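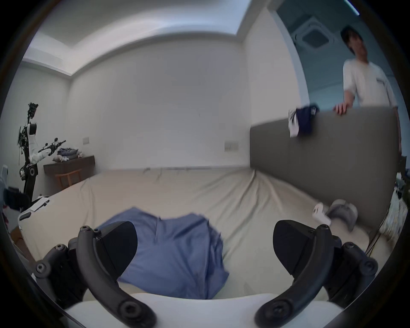

Week 2: Why Cloth Wrinkles, and What We Can Do About It

Home Courses Handouts Schedule Contact

Last updated: 2025-06-28

Household Textiles, evening course, Astbridge
Notes by Damilola Sani

Please read these notes before the practical lesson. In Week 1 we looked at fibers one at a time. Now we look at them together, as yarn and as cloth, because a wrinkle is something that happens in all three.

1. What a wrinkle is

When we bend a piece of cloth, the fibers on the outside of the bend are stretched and the fibers on the inside are pressed together. If the bend is light and short, the fibers return to their place. If it is sharp, or if it stays for many hours, some of them remain in the new position. This remaining part is what we call a wrinkle.

In cotton and linen, water plays a big role. The long molecules in the fiber are held to each other by weak bonds, and water can open these bonds. While the cloth is damp the molecules may slide a little. When it dries, the bonds close again in whatever shape the cloth has at that moment. It is the same process that lets us iron a shirt flat, and also the one that spoils a shirt left in a pile.

Wool is more elastic and recovers better, especially if it hangs overnight in a bathroom with some steam. Polyester takes few wrinkles at normal temperatures, but a crease made with strong heat can be difficult to remove.

2. Woven and knitted cloth

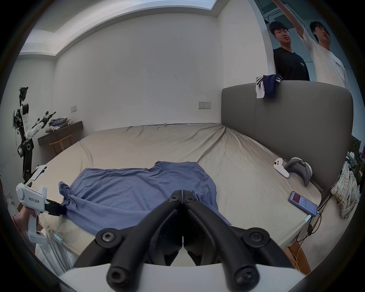 Knitted cloth is made of loops, and the loops can move. For this reason a jersey shirt forgives bad folding more easily than a woven one, but it also loses its shape more easily. Students often ask me if they should pull a knit straight while it dries. A gentle pull is fine when it is shared along the whole side. A strong pull in one place is not good. Take a T-shirt like the blue-gray one, held by the end of the left sleeve: if you lift the full weight of a wet shirt from such a point, the loops there must carry everything, and the hem of the sleeve can become wavy. Put one hand under the body of the shirt first.

Woven cloth has two sets of yarns that cross each other. It is stable along both of them and stretches mostly on the diagonal — the bias, which we will meet again in July. A tightly woven cloth usually wrinkles more than a loose one, as the yarns have little space to move and must bend.

3. Resting time

Cloth needs time to recover after bending. If you only need an item for the next morning, take it out of the bag the evening before and lay it flat or hang it. 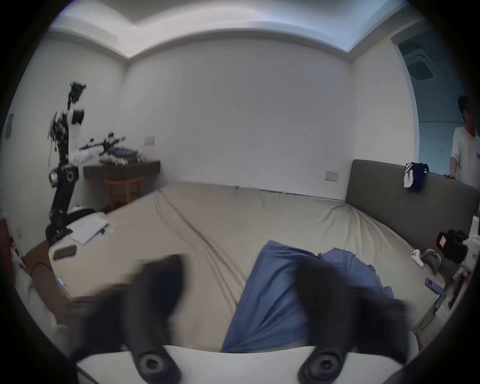 Ten hours is a good rest for wool. Cotton recovers less by itself, so use a light spray of water and smooth it with your palm, always in the direction of the yarns.

4. For the practical lesson

Bring one woven and one knitted item, both clean. We will crush each under a 400 g weight, release it, and look at it again after 16 minutes. Write down the fiber content from the care label before you come. If the label is missing, write "unknown" and we will discuss it together.

Words to know: bias, crease, jersey, recovery, yarn.

Contact: Damilola Sani, Household Textiles, Astbridge | All rights reserved | Back to top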